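The Care of the Common Table

Friday, December 13, 2024

In the shared dining rooms of Grurnis, the tables are in use from early morning until the last evening meal is cleared. They are round, pale and plain, and residents gather at them for breakfast, letter writing, card games, mending and the sorting of donated books. The housing association that manages the rooms has long regarded the condition of these surfaces as a measure of how well a building is kept. Its revised household guide, issued to residents in April, gives an entire chapter to the wiping of tables.

The attention is well placed. A dining surface is touched more often than almost any other part of a room, and it is usually cleaned in haste. Crumbs are pushed to the floor. A damp cloth is passed over the middle and the rim is left as it was. Over a season, a thin film of grease and old cleaner forms on the top, and the gloss that made the table attractive when it was new turns cloudy. Most owners take the change for wear. In many cases it is residue, and it can be removed in an afternoon.

The guide begins with the cloth. Residents are advised to keep 2 cloths at each table, one for applying the cleaner and one for drying. Cotton is recommended for both, in any color or print. Patterned cloths have become common in the Grurnis rooms, partly because they are cheerful and partly because a bold print hides the stains that make a plain white cloth look tired after a month of use. The association raises one practical objection to dark dyes: a new cloth should be laundered before it touches a white surface, as loose color may transfer when the fabric is damp.

Folding receives more space than a reader might expect. A cloth folded into a flat pad offers several clean faces, and each can be brought to the outside as the last becomes soiled. A cloth gathered into a ball offers an uneven surface that skips over some areas and presses too hard on others. Worn or fraying edges are no cause for concern, provided that loose threads are trimmed and the edge is turned inward before use.

The spray bottle is the second item in the kit. The guide favors a simple trigger bottle, labeled clearly with its contents, held upright and brought close to the work. Cleaner is applied to the cloth for light daily wiping and to the table itself only where food has dried. Spraying the whole top at once is discouraged. On a wide table, the liquid at the far side will have begun to dry before the cloth arrives, and the streaks that follow are often blamed on the product.
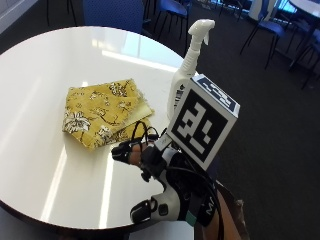
How often should a glossy white table be wiped with cleaner?
Once a day is enough for a table in regular use, with a dry cloth after each meal to lift crumbs. A more thorough cleaning, including the edge and the underside of the rim, may be done every week.

The shape of the table affects the method. On a rectangular top, a person can work in straight passes from one end to the other. A round top has no natural starting point, and the usual result is a series of loose circles that leave the same areas untouched each day. The association's housekeeping staff are trained to divide a round table into 2 halves. Each half is wiped in overlapping strokes, beginning at the far rim and moving toward the body. The cloth is then turned to a fresh face and drawn once along the full edge.

Edge banding calls for particular care. Where a dark band meets a pale surface, the joint can collect moisture and fine dirt, and a soaked cloth may drive both further in. A barely damp cloth is sufficient. If a band has begun to lift, cleaning at that spot should stop until the joint has been repaired.

Light is a useful inspector. Staff in the Pomwood building, where the dining room faces a row of tall windows, make a habit of lowering themselves to the height of the tabletop and looking across it toward the glass. Reflections show what cannot be seen from above: a dull patch, the arc of an unfinished stroke, the ring left by a cup. The same check can be made in the evening with a ceiling lamp.

Records kept by the association list 1112 tables across its properties, from the large dining halls to the small kitchens at Toprak. Replacement is costly, and furniture budgets are settled well in advance. The chapter on tables was written with those figures in mind, although its language remains that of the household. It tells residents to put down a mat under hot dishes, to lift chairs clear of the rim and to leave scouring powders in the cupboard.

Storage is treated in the closing pages. Used cloths are to be hung open to dry and laundered within 2 days. Bottles are returned to a high shelf with the nozzle closed. At Bakell, the newest of the buildings, a narrow cupboard has been fitted beside each dining room for this purpose, with a rail for cloths on the inside of the door. Similar cupboards are planned for the Pomwood kitchens when the present shelving is taken out.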